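Opinion | Home & Kitchen
2 min read

Mugs belong out in the open. Cupboards are where they go to be forgotten — I had 3 at the back of mine I'd not seen since September.
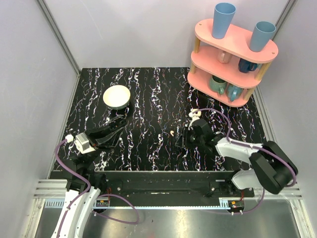 Prasetyo Osman disagrees, open shelves just collect dust and he'd rather have doors.

Fine. Wipe them then. Dust is a small price. Pink mug, navy mug, whatever, you see it, you use it.
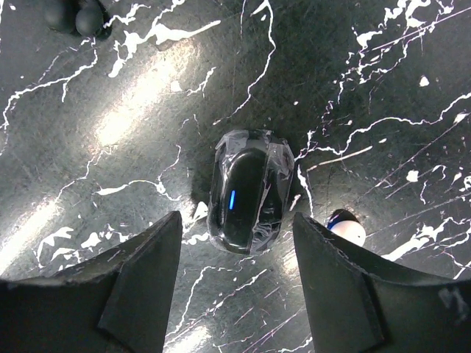
Worktops are differnt. Keep them clear. A dark marbled top shows every scuff and glare patch anyway, so why crowd it.

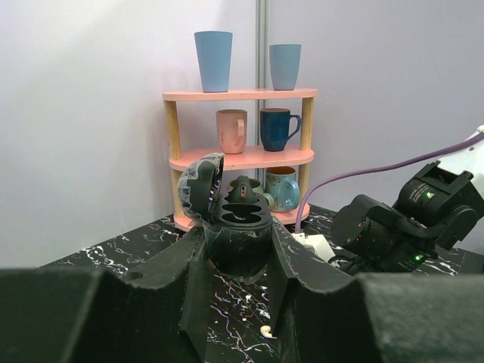
Shelf full, table bare. Thats my rule and I'm keeping it.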